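Clirkedel Reader's Guide
Section 4: Setting up your first author file
Revised April 2025

By now you have Clirkedel installed and the Samonte starter library open in the left-hand pane. Lovely! This section takes you through building an author file from nothing, which means the life, the works, the letters and the links between them. Set aside an evening for it, and pick a writer you really like, as you'll be spending a while together.

Before you start
Have a decent biography and a list of first publications beside you. A collected edition with notes is better still. If your author wrote under more than one name, jot all of them down now, including spellings from other alphabets.

4.1 Creating the author

1. Choose File, then New Author.
2. Type the surname in the Heading box exactly as you want it to appear in the index.
3. Add other spellings and pen names under Also Known As, one to a line. Clirkedel searches all of them, so a reader who only knows the old spelling will still get there.
4. Fill in the birth and death dates. If your author was born under the old calendar, tick Two Calendars and enter both.
5. Press Keep.

Note: Save and Keep are different. Save stores a draft that only you can see. Keep puts the author in the index.
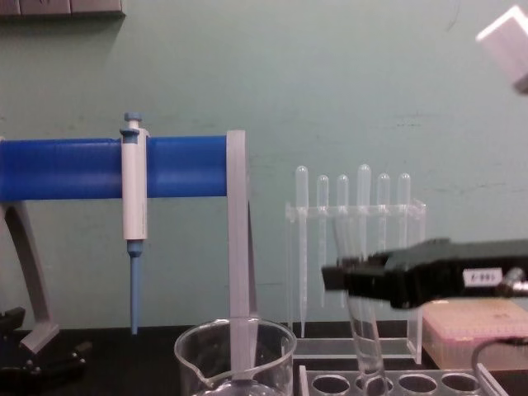
Your new author now appears in the index in grey. The name turns black once there is at least one work attached, so don't worry if it looks faint for the time being.

4.2 Adding works

1. Click the author's name, then Add Work.
2. Choose a form: story, novel, play, poem, essay or other. Plays get an extra box for the first performance.
3. Enter the title in the original language first and the translated title second. You can add as many translations as you like, each with its own translator and year.
4. If the work first came out in a magazine, put the magazine under First Appeared and the book under Collected In.

Short story writers are where this gets really enjoyable. Link a story to every volume it was ever collected in and the Shelf view will show you how the author (or the publisher!) kept reshuffling the same pieces. The Samonte library has 1,702 works in it already, and opening a few of those records is the quickest way to see what a full one looks like.

Caution: Don't enter a revised version as a new work. Use Add Version. Two records with the same title can be merged later, but the notes on the second one are lost.
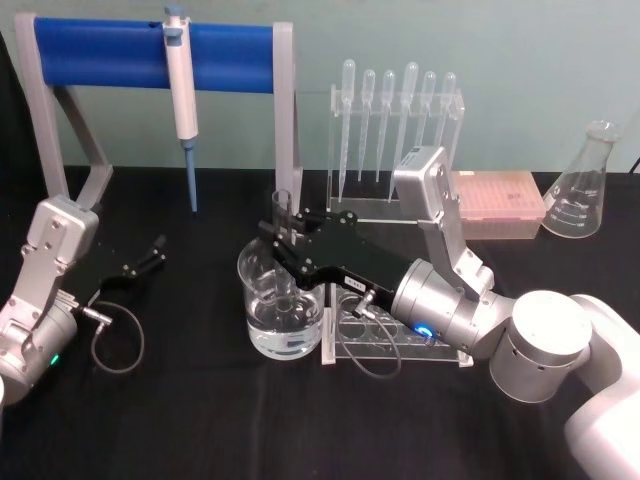
4.3 Bringing in letters

Letters come in through Bastis, the import tool that sits under the Tools menu. It reads plain text and spreadsheet files.

1. Open Bastis and choose your file.
2. Match your columns to the four it needs: sender, receiver, date and place.
3. Press Try. Nothing is stored at this stage.
4. Look down the list of queries on the right. Undated letters are marked with an open circle.
5. Press Bring In.

The practice set contains 811 letters, 109 of them undated, and it's well worth running before you load your own.

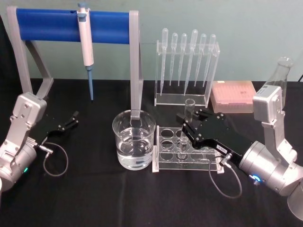

Laboratory bench with glassware set out between two robot arms.

If a date is only partly known, type what you have and leave the rest as question marks. "June ????" is fine. Clirkedel will place the letter at the end of the run and let you drag it to a better spot once you've worked out where it belongs.

4.4 Choosing a citation style

The Karberg style is switched on to begin with. It gives the short title and page in the text and the full details at the back. To change it, go to Settings, Citations, and pick from the list. Anything you have already written is updated the next time you open it.

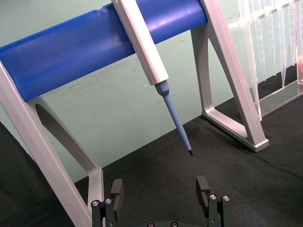 Note: Page numbers in Roman numerals must be typed in lower case, or they'll be read as part of the title.

4.5 Checking your file

1. Choose Tools, then Check Author.
2. Read the report from the bottom up. Missing years are listed last and are usually the easiest to mend.
3. Click any line to go straight to the record.
4. Run the check again when you've finished.

A few warnings can safely be left. "Work has no publisher" is quite normal for a play that was staged but never printed. "Letter earlier than birth" does need looking at.

For timelines and family trees, go on to Section 5.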